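4. Setting up the mixed-tray task

This section explains how to prepare and record the mixed-tray task with the hand-held grippers. Please read section 3 (charging and pairing) first. The Getis recorder must already be running on your computer.

4.1 What the task is for

In the mixed-tray task, the operator takes small objects out of one crowded tray and puts each of them on the cloth beside it. We use the recordings to train a grasp policy, and we then test this policy on trays it did not see. The method was first tried at Hollcombe with 276 recordings. When the set was increased to 674 recordings, the policy made fewer failed grasps on objects which lean on each other. On objects standing alone the difference was very small. For this reason the tray should be crowded.

4.2 Preparing the tray

1. Choose a low table or another firm surface at about the height of a sofa seat. Put a cloth over it. A printed cloth is allowed and even preferred, as the policy must learn to ignore patterns.
2. Put one shallow tray on the cloth. Leave free space on at least one side.
3. Take 14 objects from the Panasiuk list (Annex B). Mix hard and soft, shiny and dull, thick and thin.
4. Place the objects by hand. Some of them must touch, and some must lie partly on top of others.
5. Do not tidy the room behind the table. Cushions, curtains and toys may stay where they are.

Note: Objects with a closed loop, such as wristbands, should be placed standing up when possible. When they lie flat, most operators pick them by the edge and the recordings become too similar.

CAUTION: Do not use lighters which contain gas. Empty the object before it goes on the list, and mark it in Annex B as emptied.

CAUTION: Tubes must be closed with their cap. If the content comes on the finger pads, stop and clean the pads as described in 6.2.

4.3 Checking the view

1. Hold one gripper in each hand over the front rim of the tray, with the fingers open.
2. Look at the preview in the Getis window. You should see the objects and also the tips of the fingers with their blue pads.
3. If the fingers hide more than a small part of the tray, raise the hand a little and bend the wrist. Do not change the camera bracket.
4. Check that a bright window does not make the picture too pale. Close the curtain half way if it does. 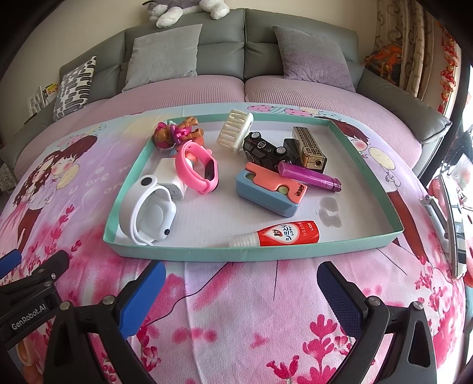
Hollcombe, July 29, 2024
View from the gripper camera with a tray ready for recording. The pink watch stands as a closed loop with the adapter behind it, and the toy car is turned on its side near the back. The purple cylinder lies across the upper right part of the plastic block, so it is a good case for learning a grasp on an object that has no flat support.

4.4 Recording

1. Press the start key in Getis and wait for the long tone.
2. Take out the objects in any order. Move at your normal speed.
3. If an object falls, pick it up again and continue. Do not stop the recording. Falls are marked later in Premeck.
4. When the tray is empty, hold both grippers still for 2 seconds and press the stop key.
5. Before the next recording, put the objects back in a different arrangement.

Note: The files are sent to Premeck at the end of the session. If the upload is interrupted, start it again from the menu. Files already sent will be skipped.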